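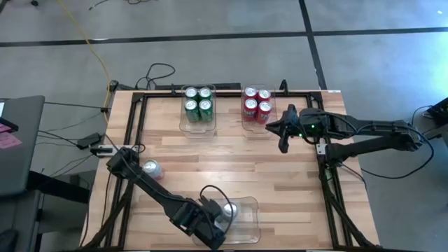
Attachment 1: butcher-block top, concrete floor, silver can in the clear tray near the front edge

Ticket: oil finish stays tacky on butcher-block
Product: Modier Hard Oil, clear
Bought from: Jemal, online order
Site: Skostevgate workshop, ground floor
Status: closed
Priority: was high, now normal

Original message

Hi, need help fast. Did a batch of maple tops with the clear oil and they won't cure. Still sticky after 5 days. Paper sticks to it and leaves fuzz. Same oil last year, no trouble at all. Three tops are due out end of August and I can't wrap them like this.

What I did:
Sanded to 120, then 180. Vacuumed. Wiped down with Feseck degreaser, let it sit overnight. First coat with a white pad, second coat next morning. Didn't wipe much off the second one, looked like it was soaking in fine. Windows closed because of the rain.

Tried so far:
- fan on low, all night. no change
- wiped one corner with a dry rag, rag came up yellow, corner still grabs
- moved one top upstairs where it's warmer. maybe a bit better? hard to say

Is it a bad can? Should I strip everything?

Reply from support

Thanks for writing in. Please don't strip anything yet. Can you send:
1. batch code from the bottom of the can
2. room temp and humidity if you have a meter
3. how long between coat one and coat two
4. whether the can was stirred or only shaken
5. was the degreaser rinsed off

Shaking doesn't lift the drier off the bottom of a can that has stood for a while, so number 4 matters. Also do a test on scrap from the same boards, one thin coat, wiped dry after 12 minutes. No degreaser on the scrap.

Customer

Batch code is smeared, can't read it. Sorry. Can was shaken. Not rinsed, didn't know you had to, the Feseck label says "no residue". Gap between coats was one night. No humidity meter but the slab sweats when it rains so I'd say damp.

Scrap is done, two peices. One with the old can shaken, one with the same can after stirring with a stick. There WAS sludge on the bottom, a good finger of it.

Customer, next morning

Scrap results.
Shaken: slightly sticky, prints show.
Stirred: dry. Could write on it.
Then did a third one on my own, stirred oil but with degreaser first and no rinse. Sticky again, worse than the first.

So it's both?

Reply from support

Looks like both, yes, plus too much oil left on the surface in the second coat. Fix for the tops:

Scrub with mineral spirits and a gray pad, small area at a time, wipe off right away with clean cotton. Swap rags often. Lay the used rags out flat outdoors to dry, do not pile them up or bin them wet. Oily rags can catch fire by themselves.

Leave a full day with air moving over the top AND underneath. Stand them on blocks. If it still grabs, repeat the scrub.

Then one very thin coat from a stirred can. 12 minutes, buff until the cloth slides. Underside too or the top may cup. Crack a window, even if it's raining.

For the next batch skip the degreaser on bare maple. If there's a greasy spot use spirits on a rag.

Customer

Did the scrub on the worst one. Went through a stupid amount of rags. Surface feels like wood again, a bit dull. Will coat tonight.

Customer

Coated at 7 pm, checked at 6 am. Dry. Small shiny patch by the sink cutout where I didnt buff enough, going over it with a pad. Other two get the same treatment today.

One more thing, the 500 ml can, is the rest of it still ok to use now it's been stirred? Seems thicker than the new one.

Reply from support

If it pours and there's no skin, strain it through a paint filter and use it on undersides. Don't use it on a top that's going out to a customer. We've asked Jemal to send a replacement can on this ticket number, no need to return the old one.

Customer

Can arrived. All three are dry and wrapped. You can close this.

Closed by support. Tags: maple, slow cure, residue, unstirred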